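원격조종 시연이랑 손으로 직접 잡고 가르치는 방식, 다들 어느 쪽 쓰세요?

자유게시판 > 로봇 교시/데이터 수집
댓글 6

느린손목
안녕하세요, 늘 눈팅만 하다가 처음으로 길게 글 남겨봅니다. 저는 집안일 쪽 작업을 로봇한테 보여주는 일을 하고 있고요, 이 일 시작한 지는 이제 두 달 조금 넘었어요. 그전에는 Tarkico에서 컨베이어 라인만 만졌던 사람이라 거실 같은 공간은 아직도 낯설고, 그래서 더 재미있기도 합니다 (밤에 누우면 그리퍼가 눈앞에 아른거려요 ㅎㅎ).

요즘 고민은 시연 방식이에요. 처음에는 팔을 직접 잡고 움직여서 가르쳤는데, 손에 힘이 그대로 전해지니까 마음은 참 편하더라고요. 그런데 4월부터 원격조종으로 바꾸고 나서는 시연 하나 끝내는 데 시간이 꽤 걸립니다. 특히 손목 카메라 화면만 보고 접근할 때 거리 감각이 영 안 잡혀요. 분명히 다 왔다 싶은데 아직 한참 남아 있고, 한참 남았다 싶으면 벌써 닿아 있고요.
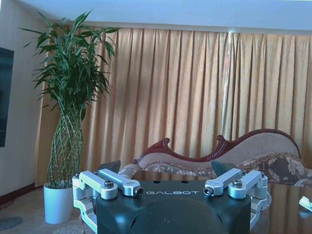
그래서 요새는 물건 앞에서 일부러 한 번 멈췄다가 들어가는 버릇을 들이고 있습니다. 지금까지 모은 시연이 438개인데, 그중 43개는 접근하다가 머뭇거린 게 너무 심해서 빼야 하나 생각 중이에요. 버리자니 아깝고, 넣자니 로봇이 제 머뭇거림까지 배울 것 같고요. 선배님들은 이런 걸 어떻게 하시는지 궁금합니다. 긴 글 읽어주셔서 고맙습니다!

└ 귤까는로봇
반갑습니다! 저도 똑같은 시기를 지나왔어요. 저는 버리지 말자는 쪽입니다. 머뭇거리다가 다시 자세를 잡고 들어가는 장면은 그것대로 귀해요. 깨끗한 시연만 넣으면 조금만 틀어져도 로봇이 어쩔 줄을 모르더라고요. 대신 따로 표시는 꼭 해두세요, 나중에 빼고 넣고 비교해 보시게요.

└ Danladi팬
윗분 말씀에 저는 조금 생각이 다릅니다. 실수했다가 고치는 동작이랑, 그냥 사람이 화면 보면서 고민하느라 서 있는 시간은 다른 거잖아요. 뒤엣것은 넣어봐야 로봇이 아무 데서나 멈춰 섭니다. 제가 그렇게 해서 한 주를 날렸어요 ㅠㅠ 저라면 멈춰 있는 구간만 잘라내고 나머지는 살리겠습니다.

└ 귤까는로봇
아, 그건 맞는 말씀이네요. 저는 다시 잡는 동작을 생각하고 쓴 거였어요. 다만 구간을 자르실 때 속도가 갑자기 튀지 않는지는 꼭 보셔야 해요. 저는 그걸 안 봐서 팔이 움찔움찔하는 정책을 얻었습니다…

└ Rasmus Vītola
한국어가 서툴러도 이해해 주세요. 저희 Gerkum 팀에서는 같은 작업을 손으로 20번, 원격으로 20번 해보고 비교했습니다. 손으로 잡고 하면 빠르지만, 사람 팔이 카메라에 자꾸 들어와서 나중에 쓰기 어려웠어요. 거리 감각 문제는 동료 Gintarė Venckus가 좋은 연습을 알려줬습니다. 본 시연 전에 기록을 끄고, 그리퍼를 탁자 위에서 천천히 왔다 갔다만 하는 겁니다. 지루하지만 저한테는 도움이 많이 됐습니다.

└ 옥수수수염
저는 그래도 손으로 잡고 하는 쪽이 좋아요. 원격은 힘이 안 느껴지니까 부드러운 물건 앞에서는 늘 조마조마하거든요. 쿠션이나 천 종류는 특히요. 팔이 화면에 들어오는 건 옆으로 서서 잡으면 꽤 줄어듭니다. 허리는 좀 아파요.

└ 느린손목
우와, 이렇게 정성껏 답해주실 줄 몰랐어요. 다들 정말 고맙습니다! 일단 머뭇거린 시연은 표시만 해두고, 멈춘 구간을 잘라서 따로 한 벌 만들어 볼게요. 속도 튀는 것도 꼭 확인하겠습니다. 라스무스 님, 기록 끄고 하는 연습은 내일 아침에 바로 해볼게요. 그런데 혹시 그 연습하실 때 손목 화면만 보셨나요, 아니면 바깥 카메라도 같이 띄우셨나요?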